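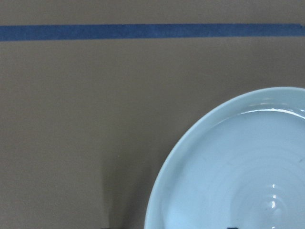 4.2 Comparison of grippers on glazed tableware

The second set of trials compared two parallel-jaw grippers, the Lukis and the Tatero, on the same arm and under the same controller. Both carried the wrist camera described in Section 3. Objects were placed on a matte tabletop, with blue tape used as a fixed reference for the start pose. Each trial required the arm to approach a shallow dish, grasp it at the rim, raise it and return it to the table.

A total of 2800 attempts were recorded, divided equally between the two grippers. Of these, 2406 ended in a stable lift. Attempts in which the dish rotated in the jaws but did not fall were counted as stable, following the definition used by Rodrigues in the earlier Mathur trials. When these were reviewed separately and the stricter criterion was applied, the figure fell to 2307.

Most of the difference between the grippers arose on glazed pieces. The Lukis fingertips are narrow and met the rim along a short contact line, so small errors in wrist angle led to slipping. The Tatero pads are wider and softer, and tolerated an angular error of up to 8 degrees before the grasp was lost. On unglazed pieces the two performed at nearly the same level.

Perception also played a part. Glossy glaze returns bright highlights along the inner lip of a dish and near its centre, and the rim detector sometimes took the inner lip for the outer edge. As shown in Figure 5, the wrist view close to the table often holds only part of a dish, which leaves the detector a short arc from which to estimate the full circle. Lowering the exposure reduced the false edges but made the shaded side of the rim harder to find. The exposure was therefore held constant for all the results reported in this section.

Figure 5. Wrist camera view with a pale blue glazed dish at lower right and the reference tape across the upper part of the table.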